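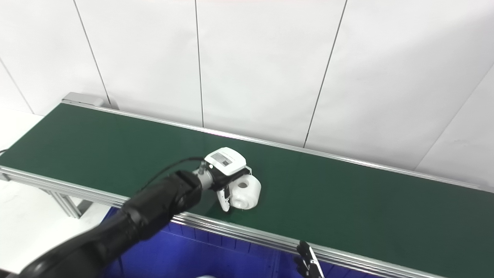 About Skarnent

Skarnent writes and checks working rules for robot cells. We do not build robots, sell them or take a commission from anyone who does. Most of our customers run small packing and molding shops where an arm has been put next to a belt, and somebody has started to wonder who decided it was fine.

Usually the answer is that the supplier said so. We have read a lot of supplier paperwork and we are hard to impress with it. A certificate tells you that a certain arm, set up a certain way, passed a certain test on the day it was tested. Then it gets bolted down in your building, a different gripper goes on the end, the belt is sped up to meet an order, and the certificate stays in its plastic sleeve by the door looking exactly the same.

How we started

Elango Rao and Raquel Esteves set up the firm after years of working on opposite sides of the same argument. Elango put in cells for a living. Raquel inspected them. They agreed on very little except that the binders were too thick and the people on the floor had not read them. Their first job was at Gustthorpe, a parts sorting plant with a 16-page procedure for clearing a jam. The operators had a procedure of their own, which was to reach in quickly. Elango and Raquel threw out the 16 pages and wrote one. It took them most of March and several bad drafts.

We still work that way, and we still write bad drafts.

What we do

We come to your site and watch. A first visit is one full shift, including the changeover, and we would like to see the late one if you run it. Please don't clean up for us. We want to see the cell when it is behind.

After that we write a rule sheet for each cell. It covers who may go in, what has to be stopped first, how a part that has been dropped or gripped badly gets dealt with, and what has to be checked again when something is changed. It fits on one side of paper. If the rules for a cell will not fit on one side, we tell you the cell needs to be changed, and that conversation is sometimes the end of the job.

We come back 15 weeks later without telling the floor which day. If the sheet is being ignored we ask why before we blame anybody. Often the sheet was wrong.

What we ask of every cell

Our house rules are short. Customers are welcome to copy them, and several have done so without asking.

The gripper counts as part of the robot. Change the fingers, the pads or the mounting and the cell gets checked again before it runs. "It's only the fingers" is the sentence we hear most.

The belt counts too. An arm that stops when it is touched is not much comfort if the conveyor under it keeps going. We want to see both stop from the same button, and we press the button ourselves.

Where two arms can reach the same space, write down which one gives way. "The software handles it" is not something we will accept in writing until someone has shown us the software handling it, with the wrong part, in the wrong place, more than once.

Cables get looked at by a person at the start of each shift. Look at the whole length, including the loop at the wrist, while the arm is locked off.

Bins under or beside a belt are emptied with the cell stopped. Yes, this costs time. We have been told how much time by many plant managers.

A near miss gets written up the same shift by the person who saw it, in their own words. Nobody upstairs edits it.

What we don't believe

We don't believe that "collaborative" on a brochure means you can skip the risk assessment. The arm might be gentle. The thing it is holding might have a sharp edge.

We are not convinced by safety scores. We tried one for a while, a number out of a hundred for each cell, and people managed the number. Sharada Namboodiri argued against it from the start and has been fairly gracious since we dropped it.

We are also doubtful about standards, including ones we like. They are slow, they are written by whoever could spare the time to attend, and they tend to describe the machines of a few years ago. You should follow them. In many places you have to. But meeting a standard is where a good cell starts, and a shop that has met every clause can still have a corner where someone gets a hand caught.

And you should be doubtful about us. Ask any outside checker how often they have told a paying customer no. We have told four, and we can show you the letters with the names taken out.

Who we are

There are six of us. Elango Rao handles site visits and the stopping tests. Raquel Esteves writes most of the rule sheets and reads all of them. Mohandas Gounder works on conveyors and guarding, and came to us from Celtau, where he ran maintenance. Gopinath Kandasamy reviews control programs and will want the real one, with its comments left in. Sharada Namboodiri trains operators and line leads, mostly standing up, next to the machine. Nouri keeps the schedule and answers the phone. It is one name, and yes, that is the full name.

Working with us

Write to us with the kind of cell you have, what it handles, and what has changed since it was installed. If you think nothing has changed, go and ask the night shift before you write. We quote a fixed price for the visit and the sheet. The return visit is included and can't be dropped to save money, though people do ask.

We don't give out a badge, seal or sticker when the work is done. You get the sheet, the list of what we found and the date we found it. If you need something for the lobby wall, other firms will be happy to help.

Page last revised 10 August 2020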